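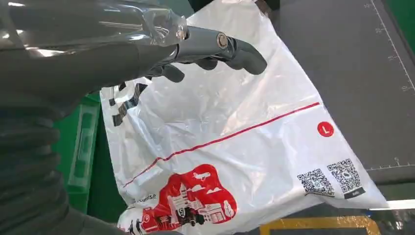

**Leaning weight** (also *hand load*, or *the heavy hand* if you learned the job at Nindwood like I did) is a fault in robotic parcel handling. A robot sets a parcel on a scale, keeps touching it, and the scale reads the parcel plus however hard the hand is pushing. I've been writing up packing-line faults for this wiki for a while now, and it's still the one I get the most mail about!

## How it happens

A floor scale or bench scale only knows the total force coming down on its platform. If a hand is still bearing on the parcel when the reading is taken, the number comes out high. If the hand is pinching the film and lifting a little, the number comes out low, and people tend to forget that second case (I did, for a whole spring).

Soft plastic mailers are the worst for it. A cardboard box gives you a nice clear moment of release, but film folds and creeps and bunches up under a fingertip, so the controller can think it has let go while there's still a finger pushing on a crease. Bags with a lot of slack in them can also pass the force along sideways, and then the scale takes longer to settle.

## The Kavstead batch

The case everybody in my corner of the trade brings up is Kavstead, in March. A two-armed cell there sent 2,000 mailers through with weights taken from the live reading. One bag of socks was logged at 930 grams. The carrier's own check caught the mismatch at the depot, and the whole batch had to be weighed again by hand, which took the night shift until 4 in the morning.

The scale was fine. It had been checked that same week and it passed again afterward. What had changed was a software update that shortened the pause between "place" and "read" to save time, so the reading was now being grabbed while the fingers were still on the bag.

## Spotting it 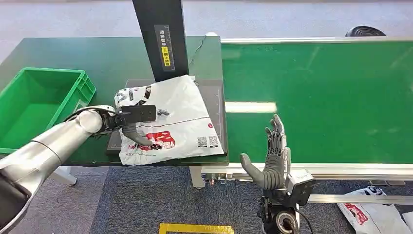 My own first check is where the hand is when the weight gets stored, and I do it by eye before I open a single log. Stand beside the platform and watch the fingers. A pose with the thumb curled down onto the mailer and the fingers resting across one corner of it is fine for placing or straightening, but any number saved from it belongs in the trash. While you're there, look at the other arm too, because on a two-handed cell either one can be the culprit.

In the logs, leaning weight shows up as readings that wander when the parcel should be sitting still. A bad load cell usually drifts the same way all day. A heavy hand is all over the place, parcel to parcel.

## Fixes

- **Clear, then read.** Both hands move off the parcel before the weight is stored. Ullholm cells wait 2 seconds after that, and I like their setting a lot.
- **Stable-reading check.** The scale has to report a settled value. Useful, but a hand that holds perfectly still will sail right through it, so please don't rely on it alone!
- **Ansari gate.** Named for the plant where I first saw it: the controller compares the stored weight with the order's expected weight and sends odd ones back for another try.

## Safety

When a reading looks wrong, the temptation is to reach in and nudge the bag. Stop the cell first. An arm that's waiting on a scale can look parked, and it will move the second the weight comes good.

## See also

- Double pick
- Film cling
- Tare errors on bench scales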